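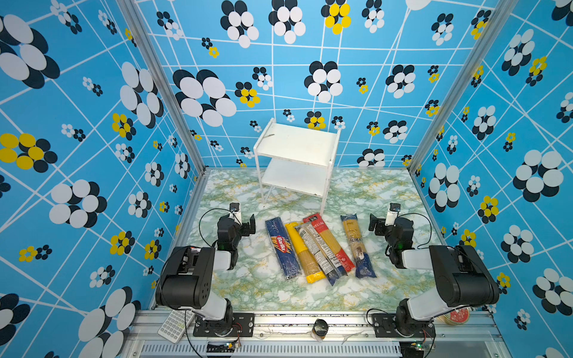
pasta and the white shelf, marble top table

Tralasholm Local History Board > Buildings & Landmarks > Kyriakidis flour mill, roof money

loukia_s
Does anyone know where the roof fund is at?? Last newsletter said 400 donors and then nothing. Walked past this morning and the tarp on the north side is flapping loose again. Rain all week. The line shaft is right under there.

takeda_k
Tarp was retied in November, I held the ladder. Rope is junk, needs real straps. Fund is short, don't know by how much. Danai would.

DanaiZ
Short by a lot. The Bevent quote came in way over the first one becuase they want to replace the whole ridge beam. Altine said patch it. So we have 2 bids that aren't even for the same job, and the board won't vote till someone explains the difference.

loukia_s
Patch it then. Get it dry.

chrysoula_t
No no no. They patched it in 99 and look at it. Water came in behind the patch, ran down the post, now the post is soft too. I can push a key into it. Do the beam or don't bother.

takeda_k
Soft post is on the east side. Different leak.

chrysoula_t
Same leak, Katsuhiko. Follow the stain.

loukia_s
Ok but beam means what, next summer? Millstones sit in the wet all winter? The wood housing on the big pair is already splitting.

DanaiZ
Could move the housing into the depot. Stones stay, they're too heavy and stone doesn't care much.

takeda_k
Iron bands care. Grease them at least. I have a tub of it in the truck, need someone with the side door key.

athina.theo
I have the side door key. Also the 1920s ledgers are STILL in the office upstairs, five boxes, who said they were getting moved? They smell like mushrooms

DanaiZ
Thought you moved them?

athina.theo
Nope. Was told the depot was full.

chrysoula_t
Depot isn't full, it's full of folding chairs. Take the chairs out. Ledgers first, then housing, then argue about the beam.

loukia_s
Fine with that. Still think patch.

takeda_k
Can do boxes tomorow after 5. Athina bring the key. Somebody bring plastic bins with lids, not cardboard

athina.theo
ok 5 at side door. I've got two bins, need more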